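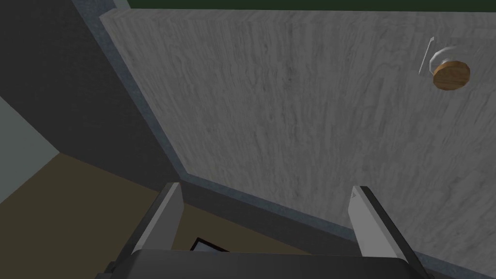 Prundomia is a method for teaching a simulated robot to open cabinets and drawers it has not met before, using a short set of practice runs in place of a large library of them. Most of the work is done in rendered kitchens and rooms, and the hard part is nearly always the last stretch before contact. A gray wood-grain panel with one round knob gives the gripper very little to aim at: the front of the knob is a brown wooden disc, the base behind it is white, and most of what surrounds it is the same streaked gray. With the two fingers spread wide, the robot has to settle on a line of approach before it can see how the knob sits between them. The questions below are the ones we get most often about how this is done and how far the results can be trusted.

Home | Method | Results | FAQ | Downloads | Contact

Print this page | E-mail this page

What does the method do differently?

It splits the reach into two parts and trains them separately. The first part brings the gripper near the handle using a wide view of the room. The second part takes over close in and uses only the wrist view. Earlier versions trained both as one long motion, and errors made early on were carried all the way to the handle.

How does the robot know when to switch?

A small network called Fukis looks at both views and gives a score for how well they agree on where the handle is. When the score stays above a set level for 12 steps in a row, control passes to the close-in part. If it drops again, control goes back. We tried switching on distance alone and it did poorly with small knobs.

How many practice runs does it need?

200 for each type of handle. These are recorded by a person steering the simulated robot. Adding more helped a little with long bar handles and made no clear difference with knobs.

How were the results measured?

We ran 281 test rooms, none of them used in training. Each room was tried 3 times with the robot starting from a different spot. A room counts as solved only if all the tries succeed. We know this is stricter than averaging the tries, and it makes our numbers hard to set beside other people's. The averaged figures are in the results table for anyone who needs them.

Why are so many of the views tilted?

The start pose is changed at random, and so is the angle of the camera. A model trained only on level views learns to expect that a cabinet door has upright sides, and then fails when the head or wrist is turned. Tilt is drawn fresh for each run and held fixed until the run ends.
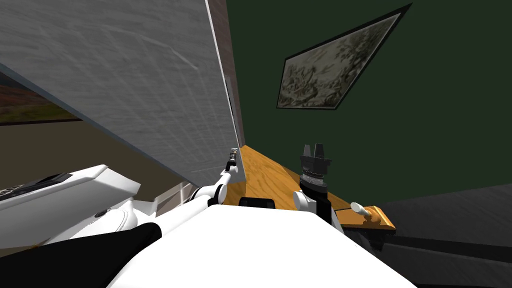
The random draw covers the arms as well. Each arm gets its own start position, so the two are seldom matched at the beginning of a run. Only one of them is told to reach. The other is free to move out of the way, but it is given no goal of its own, and runs in which it strikes the furniture are marked as failures.

What is Jastska?

Jastska is the room generator. It picks wall colors, surface textures, furniture and small objects, and places them under simple rules about what can stand where. It does not try to make rooms that look lived in. Wall pictures and loose items are there so the model has things to ignore.

And Farina?

Farina is the older method we compare against. It uses one network from start to finish and gets the same practice runs and the same test rooms. We trained it again ourselves with our own settings, so its scores here differ from the ones in its first report.

Where does Prundomia fail?

The most common failure is a knob that closely matches the panel behind it. The second is a grip that closes on the edge of the knob and slips when the arm pulls. Doors that open toward the robot's own body are also a problem, and we have no good fix for that yet.

Has it been tried on a real robot?

Not in the results on this page. All scores are from simulation. Friction at the fingers is the part of the simulator we trust least, so the pulling stage is where we would expect the largest gap.

Can I use the code and the practice runs?

Yes. Both are on the downloads page, along with the list of test rooms. Please use the July release; the one before it had an error in how the wrist view was cropped. Models trained on the older files should be trained again.

Print this page | E-mail this page | Shares: 12 | Comments: 3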